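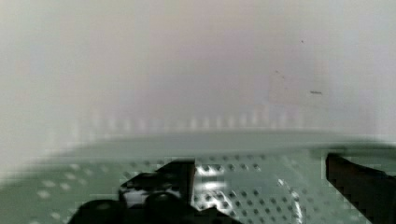

The gripper was not the slow part, one of the other visitors remarked at the second station; the slow part was deciding where to put the fingers down. The comment was made during the question period and it changed what our group chose to write about. We had planned to compare the arms at the open day by speed and payload. This report deals mainly with approach and grasp, as shown on the wrist camera view at the handling station.

1. Background

The visit took place on June 18, 2024, at the Dilledgate training workshop. Attendance was part of the automation elective, and each group had to report on one demonstration. Ours was the small-parts handling cell built by Skerkex. The other groups covered the palletizing line and the safety scanner display.

2. Setup

The cell has one six-axis arm on a fixed base. The tool is a two-finger gripper with black fingers. A small camera sits at the wrist and moves with the tool, so the fingers stay in view while the background changes. The work surface is a pale green perforated sheet with a regular grid of small round holes.

The parts were short aluminum spacers and molded caps. The presenter gave the reach of the arm as 500 mm and the usable depth of the work area as 375 mm. We did not measure either value. The control software is called Giraldo. It runs on a normal desktop computer and shows the camera view next to a list of program steps.

3. Demonstration

The program shown had five steps: move to a waiting position, open the gripper, look for a part, approach and close, place. The presenter ran it first at 25 percent speed with pauses between steps, then without pauses. During the slow run we could compare the camera view with the position of the arm from outside the fence.

With the fingers spread, the gap between them is wide and the perforated sheet can be seen through it. The software searches this area first. If no part is found, the arm shifts sideways and searches again. The approach is made in two moves, a fast one to a point over the part and a slow one straight down.

The counter on the Giraldo screen read 1,222 cycles when our session began. According to the presenter, it is reset whenever the fingers are changed, so it does not give the total running time of the cell.

4. Observations

4.1 Reflections. The sheet is shiny enough to throw back light. In the camera view there is a bright white patch next to the left finger, with the dark holes standing out sharply inside it. A thin curved glint runs across the sheet closer to the right finger. A bare metal spacer lying in a patch like that could be hard to separate from the background. We asked about this and were told that the search step has a brightness limit that can be set for each part type.

4.2 Focus. Sharpness is uneven over the view. The holes are clearer toward the center and right of the sheet and blur into pale spots on the left. The wall behind is heavily blurred. For this task the background matters little, but the left side of the sheet would be a weak area for locating small caps.

4.3 Hole pattern. The regular grid looks useful as a position reference. The presenter confirmed that Giraldo does not use it this way. Calibration is done with a separate printed target.

5. Comparison with the school cell

Our own training cell uses a Vikside arm with a camera fixed overhead. A fixed camera covers the whole table at once, but the arm blocks part of the view during the approach. The wrist camera avoids most of this. It has to be moved to search, and that adds time before each pick. We have no cycle times for the school cell under matching conditions and make no claim about which is faster.

6. Open points

The gripping force was not stated. We also did not see a failed pick, so the recovery routine is known to us only from the step list. A follow-up session is planned for November, and we have asked to run the same program with a matte sheet on the table and the brightness limit switched off.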